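23 Feb 2025

Humidity loggers, second go. Rianne Groen wants the Flusetti units in all the paper stores by October and asked me to sign off on the accuracy. I'm not there yet.

The Flusetti sheet claims plus or minus 2 percent. Over what range? It doesn't say. I put one in a sealed box with a saturated salt solution overnight and it read high, then drifted higher. The old Hetus dial next to it stayed put, but a needle that stays put may just be stuck. Tapped it. It moved a little.
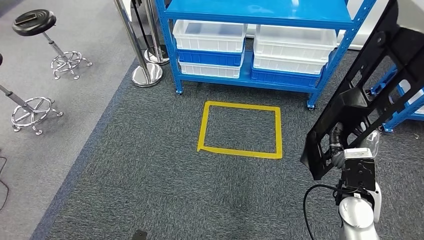 Frans Kramer thinks the drift is the box lid leaking. Maybe. He also thought that last time, and we taped the lid and got the same curve — a bit flatter, if you squint. I don't trust a curve I have to squint at.

Pulled the log: 297 readings, six of them blank. The software fills blanks with the previous value and doesn't flag it, so the nice smooth stretch Rianne liked is partly made up. Exported the raw file instead.

To do: fresh salt, new gasket, swap the two loggers between boxes. If the drift follows the logger, it goes back to Orkside. Not spending 2,000 on more of these before then.

Salt slurry looked too wet. Redo.

Bench notes, paper stores | Contact: Frans Kramer | Back to top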